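Plush ketchup toy picked up a stain on the label - how do I wash it without losing the print?

Asked in Cleaning & Laundry > Toys and Soft Things
Asked by Corina Costache
Viewed 348 times
3 answers

I have a bin of soft play food that lives on a white table in our back room, and the star of the collection is a ketchup bottle. Everything else gets ignored. Children who have never voluntarily eaten a tomato will fight each other for this thing.

Last month one of them decided it needed authenticity and introduced it to the real article at lunch. So I am now in the position of asking strangers how to get ketchup off a ketchup bottle. The red part I don't care about, for obvious reasons. It's the label. It's white, it has lettering on it, and there was a brownish thumbprint over one corner that I've dabbed at with a wet cloth until it went from a thumbprint to more of a rumor.
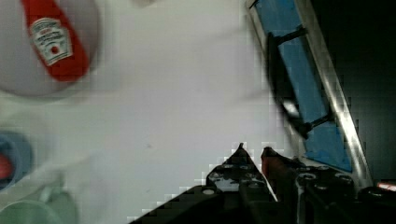 The patient on its plate, label side up.

What I've tried so far: cold water, then cold water with a drop of dish soap, then staring. The dish soap helped but I got nervous that the red of the body would creep into the label, or that the lettering would come off altogether. It isn't as crisp as I'd like already and I'd rather not finish the job. There is no care tag. There's a little stub in the seam where a care tag used to be, which I assume I cut off myself in a fit of tidiness.

Things I'd like to know:

Can it go in the machine at all, or is that the end of the label?

If I hand wash it, how do I get the stuffing dry in the middle? I did a stuffed pear two winters ago and it smelled like a pond until spring.

Is there any point in spraying it with one of those fabric protectors afterward, given that it spends its life being grabbed and occasionally licked?

I'd also take general advice on washing the rest of the food. There's an orange slice and a lumpy yellow item that half the family says is ginger and half says is bananas. They've never been washed. I've been telling myself they don't look dirty, which is the same thing I tell myself about the inside of the car.

I should add that I have looked for a replacement. The sets I found wanted me to buy a whole pretend grocery store to get one bottle, and I already have a pretend grocery store's worth of pretend groceries.

Answer by Costel Anghel
Marked as helpful

Yes to the machine, with conditions. I've run three kids' worth of plush food through ours and lost only a fried egg, which had it coming.

First, test the color. Wet a white cotton rag or a cotton swab with cool water and a little of the detergent you plan to use, and press it on the red somewhere near the bottom seam. Hold it there a full minute. If the rag comes away pink, stop, and do the label by hand with the rest of the toy kept dry. If it stays white, carry on.

Then the stain. Tomato is a color problem with some oil in it. Cold water was the right start. Mix a spoonful of white vinegar into a cup of cold water, dip a soft toothbrush in it, shake the brush nearly dry, and tap at the mark from the outside toward the center. Tap, don't scrub. Scrubbing is what takes printed letters off, a lot more than water does. Blot with a dry towel, look at it, repeat until you're bored. Leave it alone overnight before you decide it hasn't worked, as damp white fabric always looks worse than it is.

For the wash itself: tie it into a pillowcase, knot the top, cold delicate cycle, half the detergent you think you need. Put a couple of hand towels in so it isn't flung around by itself. Skip the softener.

Drying is where your pear went wrong. Roll the bottle up in a dry bath towel and kneel on it. Really kneel. Do that again with a second towel. Then stand it somewhere with moving air - in front of a fan is best - and turn it and squish it every few hours so the stuffing doesn't settle into a wet lump. Give it 2 full days, even if the outside feels dry by the first evening. It's lying to you.

If your dryer has a no-heat setting you can use that with the pillowcase still on. I wouldn't use warm on anything with a printed label.

Skip the protector spray. If it gets licked, the spray gets licked.

Comments on this answer

Corina Costache: Rag test came back white! Vinegar is on the counter. I will be kneeling on a condiment this evening and would ask you all to respect my privacy.

Costel Anghel: Put the letters face up when you kneel. It probably makes no difference but I always do.

Answer by Derek Sedgwick

Throw it out and buy a new one. Sponge it if you must. My mother washed my stuffed rabbit in 1 load with a red bathrobe and we had a pink rabbit for years, so make of that what you will.

Also you can get stain pens.

Comments on this answer

Corina Costache: Please read the bit about the pretend grocery store.

Derek Sedgwick: Fair enough. Stain pen then.

Answer by Ileana Căpraru

Costel's method is good and I'd follow it, but I want to put in a word for doing the label by hand and leaving the rest alone, at least this time round. One mark on one corner doesn't call for a full bath. Every wash takes a bit off a printed label, and from what you say yours doesn't have a lot to spare.

What I do with soft toys is make foam. Put a teaspoon of mild soap in a bowl with a splash of cold water and whisk it until it stands up. Use only the foam, none of the liquid underneath, on a folded cloth. Wipe, then wipe again with a cloth that's been wrung out in clean water, then press with a dry one. The stuffing never gets wet, so there's no pond.

The white cap wants the same treatment if yours has one. Caps get grimy faster than labels because that's the end people hold it by when they're pouring it on each other.

For the orange slice, go carefully along any line where dark meets light. Foam on the pale parts first, then a clean cloth for the orange, so you aren't dragging one color over the other. The yellow one, being lumpy, will have all its dirt in the creases. A dry toothbrush before you wet anything gets out a surprising amount of fluff and, in my house, cracker. I can't help with whether it's ginger.

I did my own lot recently and laid everything back out on a plate to air, with gaps between, which I'd recommend over a towel. A towel stays damp on the underside and you end up with one clean side and one sad one. Whatever dish you've got will do, as long as it's big enough for the bottle to lie flat and you remember to turn it.

On smells: if the pear is still with you, seal it in a bag with a few spoonfuls of baking soda, shake, leave it a day, then take it outdoors and beat it with a wooden spoon. Don't do this where the children can see.

One more thing, about the table. If it's white and you're putting red things on it damp, put something underneath. A little color can come out of the seam even when the rag test is clean, seams having more thread in them than anywhere else, and then you'll be back here asking about the table.

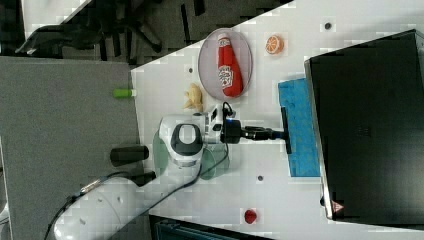
Haziq Lubis: I'd go even gentler than foam on the lettering. A slice of plain white bread, crusts off, rolled up and dabbed on while everything is dry, then the foam if that doesn't shift it. It works on lampshades and I've used it on a cloth-bound book. Obviously you then have bread all over the place, but you said there are children, so you have that now.

Ileana Căpraru: I had forgotten bread! My aunt did wallpaper with it. It's better on dust and pencil than on anything with oil, though, so I wouldn't expect miracles with tomato.

Corina Costache: Reporting back. I did the foam on the label first and it took most of the mark off, then lost my nerve about the machine and stopped there. The letters are no worse than they were. If you know where the thumbprint was you can still find it, and I do know, so I always will. The yellow thing gave up a truly upsetting quantity of lint under the toothbrush. The vote on what it is remains tied.

Costel Anghel: Banana. And do wash the body at some point, it's been licked.

Corina Costache: In February, when everyone has colds and I'm disinfecting the doorknobs anyway.

Haziq Lubis: Did you try the bread?

Corina Costache: Somebody ate it.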